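Bimanual handover: regrasp timing results from the Umville bench

Teodoro Policarpio's group has finished the second round of trials on the tabletop clearing task, in which two arms sort dishes and books between a basket and a small shelf. The policy, Rarer, was trained on 112 teleoperated demonstrations collected in June. It predicts joint targets for both arms in one action chunk. The baseline, Gaslow, runs a separate network per arm and synchronizes them with a shared clock signal.

Round dishes remain the hardest category. A bowl taken between two grippers has to be approached from both sides at nearly the same moment, or the first contact pushes it toward the other arm.
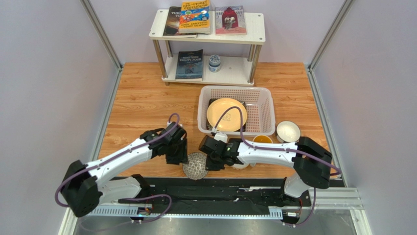
Bañez, replying on the group's mailing list, asked whether the comparison is fair, given that the baseline was tuned on an earlier set of demonstrations and never retrained on the new one. A single clock offset, the message argued, could account for much of the gap on two-sided grasps.

Policarpio agrees that the offset should be swept and has added it to the next round. On the current data, Rarer completed 117 episodes without a dropped or displaced dish. Its median delay between left and right contact was 46 milliseconds. Failures were concentrated in episodes where one forearm passed in front of a dish and blocked the view from the fixed camera. Shortening the action chunk to 12 steps reduced these failures but made the motion visibly less smooth.

Logs and the evaluation script are in the shared directory. The retrained baseline will be reported separately.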